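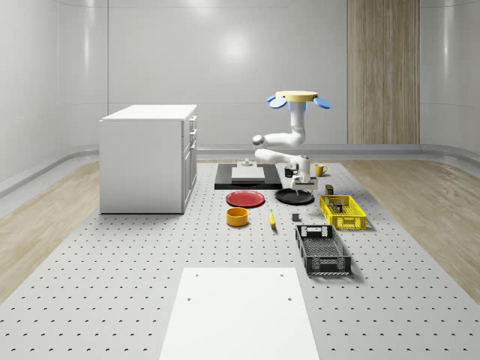
Fig. 4 – Black round plate on the perforated table

Section 10: Setting up your Roment label printer

Before you start, place the printer on a level surface and leave the lid free to open. Keep the mains lead away from the paper outlet.

1. Press both side catches and lift the lid.
2. Slide the label roll on to the spindle with the printed side facing up.
3. Pull the end of the roll under the guide bar until it passes the front edge.
4. Close the lid until both catches click.

Note: the printer takes rolls up to 80 mm wide. Wider rolls will jam at the guide bar. 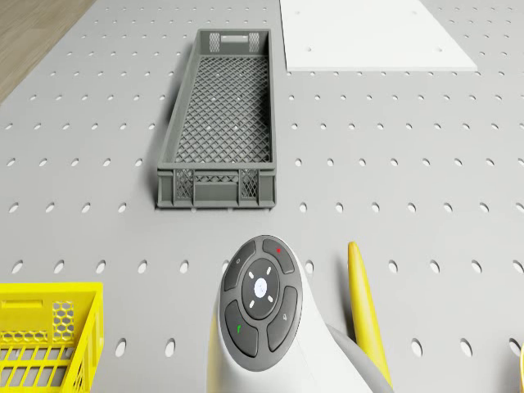 5. Connect the mains lead and hold the power button until the light turns green.
6. Press Feed once. One blank label should come out – tear it off against the front edge.
7. Open the Drornine program on your computer and choose Add Printer.
8. Type the pairing code 1309 and press OK.

Caution: the print head gets hot in use. Let it cool before you change the roll.

If the light flashes red, open the lid and check that the roll is straight. If error 563 shows in Drornine, the labels are a different size from the one chosen under Paper. Pick the right size and press Feed again.

For cleaning the print head, see Section 11.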